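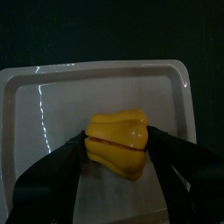 Wanted: a part-time produce tasting lead for our summer meals program

Hi! I run the summer meals side of things at Bravow, and I'm looking for a person to spend June and the rest of the summer handing out vegetables to kids. I mean that in the nicest way. We serve free lunches at parks and library lawns, and at each site we set up a tasting table with one fruit or vegetable from a farm nearby. Kids try it, they tell us what they think (loudly), and they go home with a recipe card.

I did the table myself for the first two summers and loved it, but I'm now buried in menus and delivery schedules, so it's time to hire.

What you'd be doing

You'd pick up the produce from the Tindside farm stand in the morning, wash and cut it in our kitchen, pack the coolers and drive to the lunch site. Most days it's one site, some days two. You set up, you run the tasting while lunch is going on, and you clean up. Back at the kitchen you write down how many samples went out and anything the kids said that made you laugh. I read every one of those notes!

Last summer we gave out roughly 3,000 samples. Bell peppers and snap peas went fast. Beets were a harder sell, though we did a grated beet and apple thing near the end that got seconds, so I'm putting it back on the calendar.

We don't make anybody finish anything. If a kid licks a slice of cucumber and hands it back, that's a try, and they get the sticker like everyone else. Please don't apply if you're going to argue with a six-year-old about radishes.

The hours and the pay

It's 15 hours a week, all of it between morning and mid-afternoon, no weekends. Pay is $400 a week, plus mileage if you use your own car. There's also a $1,000 bonus if you stay through the last lunch - we lost a person halfway through one year and it was rough on the kids and on me.

Lunch is included. You eat what the kids eat.

What I'm looking for

You should like children and be comfortable talking to a crowd of them at once. Knife skills matter more than a nutrition degree. You'll need a driver's license and a clean driving record, and you have to be able to lift a full cooler into the back of a car. A food handler card is required, but if you don't have one yet we'll pay for the class. We also run a background check on everyone who works at the sites.

Spanish is a big plus. So is any time spent in a school cafeteria, a summer camp, a restaurant kitchen or a garden. If your experience is raising picky eaters, put that in your letter, I count it.

A few more things

The sites are outdoors. We have a canopy, but it gets hot, and when it rains we squeeze under the Spanos Park picnic shelter or move into the library. Masks and gloves are on for all food prep and serving, and this year the samples go out in individual lidded cups instead of on a shared tray. It's slower to pack - plan on some good music.

Training is two mornings, paid, before the first lunch. I'll come along with you for the first week, too.

How to apply

Send a resume and a short letter to the Bravow office, or drop them off at the front desk in the Plisine building. In the letter, tell me about a vegetable you used to hate and how you feel about it now. I'll start calling people on May 19, 2021, and I'll keep going until the job is filled. Interviews are short and friendly, and there will be snacks.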